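Soft-focus lens

Print this article | E-mail this article

A soft-focus lens is a camera lens that leaves some spherical aberration uncorrected on purpose, so that a sharp image and a blurred one are laid over each other. The result is a gentle glow around bright areas, with real detail still sitting underneath. It is one of the loveliest effects in photography, and one of the hardest to copy with software!

How it works

In a well-corrected lens, light passing through the rim of the glass comes to focus at the same point as light passing through the middle. In a soft-focus lens the rim rays land a little short or a little long. The center of the glass draws the crisp core of the image and the outer zones add the halo.

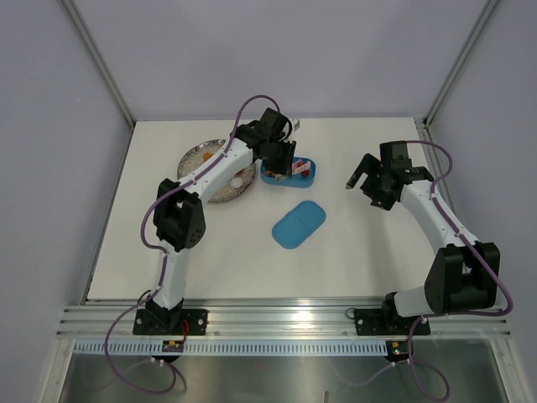
Aperture therefore controls the softness. Wide open, the glow is strong and highlights seem to bloom. Stopped down by 2 or more stops, the rim rays are blocked and most of these lenses turn into ordinary sharp ones. Some designs add a separate ring that shifts an inner element, so the photographer can set the softness and the depth of field independently — a wonderful thing to play with on a sunny afternoon.

The Visano portrait lenses

The Visano is the soft-focus lens collectors ask about most. It was made in the Sandadach works in two versions, and 3,000 were finished before the line closed. The early version has a plain aperture ring. The later one, sold as the Visano-Wolau, has the softness ring and a deeper hood, and it takes 40 mm screw-in filters at the rear.
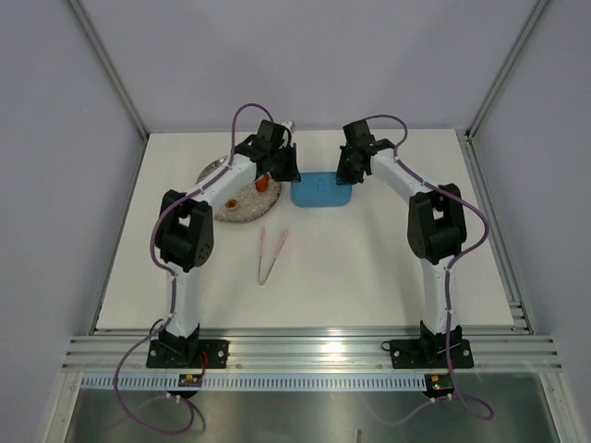
Focusing takes practice, as the image never quite snaps into place on the ground glass. Many users focus at the working aperture, since the point of best focus moves as the lens is stopped down. Backlit hair, wet leaves and candle flames all look splendid. Flat gray light gives much less to work with.

See also: Peng diffusion disk; Spherical aberration; Portrait lens

Shares: 40 | Comments: 2

glasshound: Great article. My later one has a very stiff softness ring, is that normal?

fstop_fan: Mine was too until I had it cleaned and regreased. Turns like butter now!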